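# FAQ zur Projektgruppe Greifen (Triline)

**Wer kann mitmachen?**
Alle Studierenden ab dem dritten Semester. Programmierkenntnisse in Python werden vorausgesetzt, Vorkenntnisse in Robotik nicht.

**Wie groß ist die Gruppe?**
Maximal 20 Personen, verteilt auf Teams zu 5 Personen. Die Teameinteilung erfolgt beim ersten Treffen im Oktober.

**Was ist Trarka, was ist Obura?**
Trarka ist die Aufnahmesoftware, Obura das Ablagesystem für die fertigen Sequenzen. Beide Zugänge werden nach der Einweisung freigeschaltet.

**Welche Aufgabe wird bearbeitet?**
Aufräumen eines Tisches mit gemischten Haushaltswaren. Die Greifer werden von Hand geführt. Starre Behälter, Folienverpackungen und textile Gegenstände liegen gemeinsam auf einer weichen Unterlage.
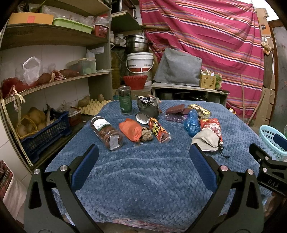 *Handgeführter Greifer mit geöffneten Fingern über der Tischaufgabe. Die Innenseiten der Finger tragen blaue Polster.*

**Wie viele Durchgänge sind abzugeben?**
Pro Team 50 gültige Durchgänge. Ein Durchgang ist ungültig, wenn ein Gegenstand vom Tisch fällt oder mit der freien Hand berührt wird. Ungültige Durchgänge bitte markieren, nicht löschen.

**Darf die Anordnung verändert werden?**
Ja, vor jedem Durchgang. Die Unterlage bleibt liegen. Falten müssen nicht geglättet werden.

**Dürfen eigene Gegenstände mitgebracht werden?**
Ja, sofern sie zwischen die Finger passen. Glas und offene Lebensmittel sind ausgeschlossen. Die Objektliste umfasst derzeit 51 Einträge; neue Gegenstände vor der ersten Aufnahme dort eintragen.

**Was ist bei verschmutzten Fingerpolstern zu tun?**
Mit einem feuchten Tuch abwischen, kein Lösungsmittel. Ersatzpolster liegen im Schrank neben der Tür.

**Gibt es eine Prüfungsleistung?**
Ja, einen Projektbericht und eine Vorführung im Januar. Der Bericht wird pro Team abgegeben.

**Was hat die Gruppe mit dem Darken-Wettbewerb zu tun?**
Die Teilnahme ist freiwillig und wird nicht benotet. Anmeldung über die Gruppenliste.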